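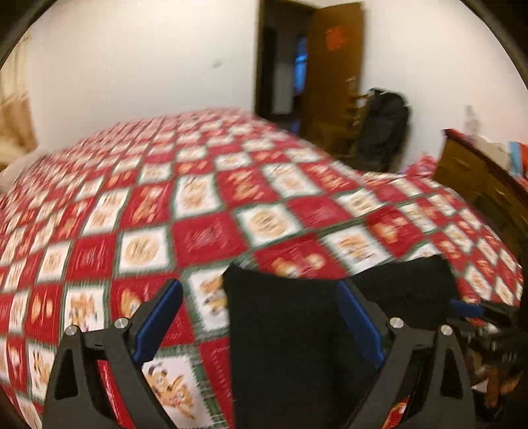

Wouldn't a deposit just scare off the people who were going to show up anyway? That was a reply to my last thread on restaurant bookings. It's a fair question and the numbers I have speak to it a little, so I'm going through them here.

Friday, August 9, 2019

1/ Three places in Claveston, all with table service, all taking dinner reservations online: Vitska, Rácz and Grelleo. Each runs a different policy. Vitska takes a deposit per person. Rácz takes a card number and charges nothing up front. Grelleo asks for a phone number and sends a text.

2/ Definitions first. A no-show is a party that holds a table, doesn't cancel and doesn't arrive within 30 minutes. A party of six that turns up as four is a short party. Most booking software lumps short parties in with normal arrivals, so a report can look clean while the room has empty chairs in it.

3/ Rácz shared its June dinner log. 400 reservations still standing at the start of service, 354 arrived. That leaves 46 tables, or 11.5 percent.

4/ Those 354 parties came to some 1000 covers, a little under three people per table. At that party size the 46 missing tables would be about 130 covers, but no-shows in this log skew toward twos, so the real loss is smaller.

5/ Rácz's card hold lets it charge for a no-show. It used that right twice in June. A charge that is almost never made works mainly as a speed bump at the booking stage, and regulars know it.

6/ Vitska is the deposit case. Same month, 248 reservations standing at the start of service, and all but five arrived. Two percent.

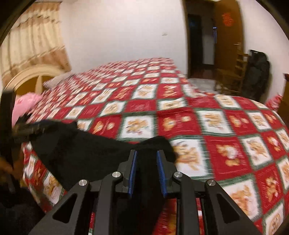 7/ Before anyone compares 2 percent with 11.5 percent and stops reading: Vitska has fewer tables and closes two nights a week. The raw counts can't be set side by side. The rates can, with care.

8/ What I'd want is the number of people who opened the Vitska booking page, saw the deposit and left. The software doesn't record it. Without that figure the question at the top of this thread can't be fully answered.

9/ There is a partial substitute. Vitska brought the deposit in at the start of the year, and its dinner bookings dropped for about five weeks, then came back to their earlier level. The drop was mostly early tables on weeknights. Weekend bookings hardly moved.

10/ January is slow everywhere, so some of that drop would have happened with no deposit at all. I don't know how to split it.

11/ Grelleo next. Text goes out at noon on the day, asks for a Y or an N. No reply by four and a host calls. No answer to the call and the table is released at five.

12/ This gets good results – their manager puts no-shows under 5 percent – but I haven't seen the log, and released tables are counted as cancellations. Add them back and the rate would go up. It also costs about an hour of a host's time every service day, right when the phones are busiest.

13/ Someone always brings up overbooking. Airlines can do it since one seat is much like another and the passenger is at the gate either way. A dining room has twos, fours and one large round table. If the round table is double booked and both parties come, no amount of spare twos will fix it.

14/ A bar with enough seats changes that math. Rácz has one and books two extra deuces on Fridays and Saturdays. Longest wait in June was 20 minutes. Grelleo has no bar seating and doesn't overbook.

15/ On deposit size. Vitska charges $10 a head and takes it off the check. Low enough that it isn't a prepaid meal, high enough that people open the app and cancel. Cancellations there went up after the change. A cancellation the day before is a table that can be sold again.

16/ Refund cutoff matters more than the amount, in my view. Vitska's is 24 hours. A 48-hour cutoff was tried on holiday weekends and produced more disputes with the card company than it was worth.

17/ Correction to a post in the earlier thread: I wrote that Rácz takes a deposit for parties of eight and up. It's a signed card form, no money changes hands until the night.

18/ If you run a room and keep a log with short parties marked separately, I'd like to see it, names removed. June or July preferred, so it lines up with these.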